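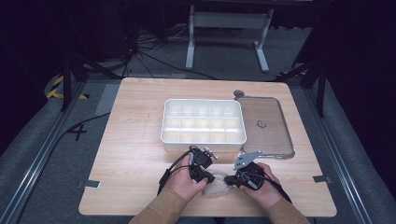 Compartment tray and lid on the wooden table

Moving our shared folders to Plerness, anyone done it?

soledad_m
10/30/24
Hi all! We're a small office (two of us full time, plus whoever is helping that month) and we've been on Anik for our files for years. Plerness keeps coming up because the notes, the chat and the documents all sit together in one workspace, and I do love the idea of not hunting through four tabs every morning. We have over 2000 files though, and I'm nervous about the sharing links. Did yours survive?

akinyi.were
Welcome! We moved in December and the files came across fine, folders and all – the links didn't. I had 53 of them out with clients and had to resend every one, with a nice apology. I'd still do it again, the search is so much better.

Arash T
I'm going to disagree a bit, sorry Akinyi. Search is good, but the workspace page gets crowded fast and my people went right back to emailing attachments. If Anik works for you, I'd stay put and just tidy the folders.

akinyi.were
Fair, but did you turn off the activity feed? Ours was unbearable until we did that.

Arash T
I did not know you could. Where is that hiding?

akinyi.were
Workspace settings, then Home, then Feed. It's per person, so everybody has to do it themselves.

soledad_m
Thank you both, this is so helpful! I think I'll move one client folder over first and leave the rest on Anik until the new year. Does the desktop app need to be installed before the import, or can I do it all in the browser?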